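Cabinet doors drift open after move, low office storage unit

Setareh Amini
Posted 06/01/2026

We relocated a low storage cabinet to the other end of the office in order to clear a corridor. Light wood finish, laminate, metal hinges, recessed pull handles. It stands on carpet tile. The doors now swing open by themselves unless the latch catches, and the latch catches maybe half the time. Before the move they closed without trouble.

Contents are light: box files and binders, nothing else.
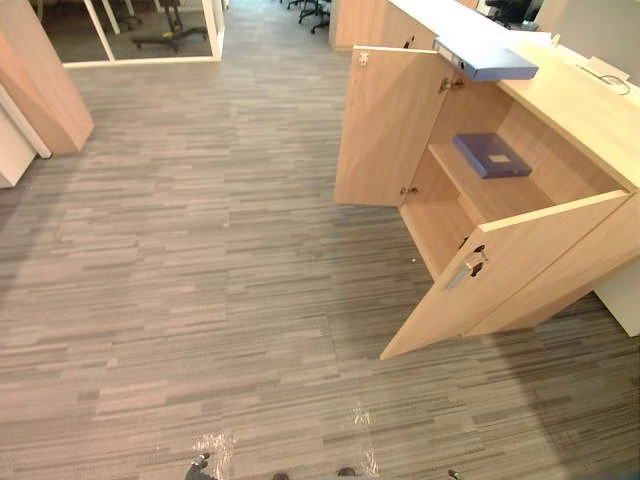
I have tightened the hinge screws on both doors. No change. The hinges do not feel loose and the doors do not rub. I would like to know whether to replace the latches or look at the cabinet itself before ordering parts. The unit has a Cleketti label on the back and no model number.

İlker Canpolat

Check level first. A cabinet that was fine in one spot and not in another is usually out of level or racked. Carpet tile over a raised floor can vary by several millimeters between panels.

Put a level on the top, front to back, then side to side. If the front is low, the doors will open under their own weight. Raise the front feet until the bubble sits slightly toward the front edge. If there are no adjustable feet, use hard plastic shims under the plinth, not folded cardboard, which compresses.

Then measure the two diagonals of the door opening. They should agree within 2 mm. If they don't, one corner is unsupported and the latch plate on the door is not meeting the catch on the body. Shim that corner and measure again. Adjust the hinges last - otherwise you will do it twice.

Recep Çınar

just get magnetic catches, 4 screws and done. we did it on 7 cabinets in July

Şükran Kırmızıgül

Agree with İlker on the order of work. Magnetic catches will hold the doors shut but the carcass stays twisted, and the hinge screws can pull out of the board over time.

Empty the cabinet before shimming, then reload and recheck after 20 minutes. Carpet settles under load. If a latch still misses, loosen the plate, shift it a millimeter and retighten.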